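An Afternoon at the Trullville Statehouse Open Day

I had been meaning to visit the statehouse in Trullville for years, and on April 28, 2022 I finally got myself on the early bus from Sorkum and went. They open the whole building once each spring, and what a lovely, crowded, slightly muddled day it was!

We started in the entrance hall, where a guide in very sensible shoes told us the place had taken 773 days to build. From there it was 80 steps up to the public gallery (there is an elevator, but the line for it was long and I was feeling brave). The seats are narrow and the view is wonderful – you look straight down on the desk where each new governor signs the oath book. They had the book out in a glass case, open to the page from last December, and I stood there far too long trying to read the signatures.

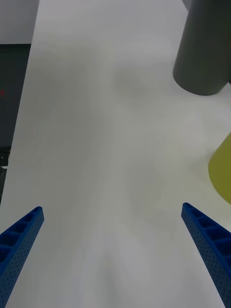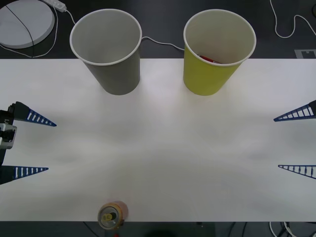
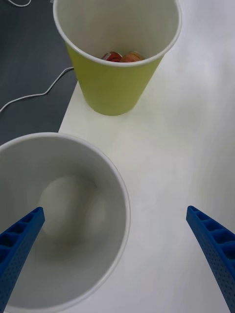

Paper cups on a white table.

The Říha Room

After the gallery I wandered down to the Říha Room, where the budget hearings are held. A clerk was letting people sit in the members' chairs and press the voting buttons, and our group solemnly passed a motion in favor of longer summers. She also explained how a bill gets from the Wulard annex, where it is drafted, to the floor, and I followed most of it – the part about second readings lost me, I'm afraid.

Getting there

The bus stops right at the east gate. Bags are checked at the door, so travel light if you can, and go before lunch. By the time I left, the guest book had 354 names in it, and there were still families coming up the path. The gardens stay open an hour after the building closes.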